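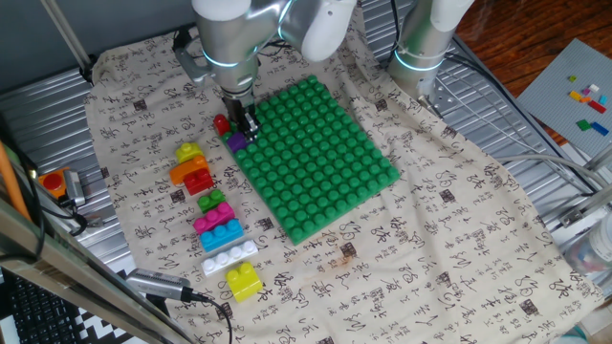

Grimgate giving records, read me first. I put this little dataset together from the pledge books of the Grimgate hardship fund, which gives small grants to families for school shoes, bus fares and the odd broken cooker. Most of our gifts are tiny, and I've come to think of each one as something like the small red brick by the green baseplate – not much on its own, but you do want to know where it goes.

There are 540 rows in gifts.csv, one for each gift, and almost 30 of them have no purpose filled in. Please leave those blank! Yasaman Tabrizi tried guessing them from the amounts and we ended up with a very odd February.

Columns are gift_id, month, amount (whole pounds), purpose and regular (y or n). Names and addresses were taken out before I got the files, so please don't ask me for them. Gift Aid isn't included in the amounts.

Euan Rankin typed up the older books and spells Clinberg two ways. I'll fix it when I get a free evening.

Last updated 17/12/2019.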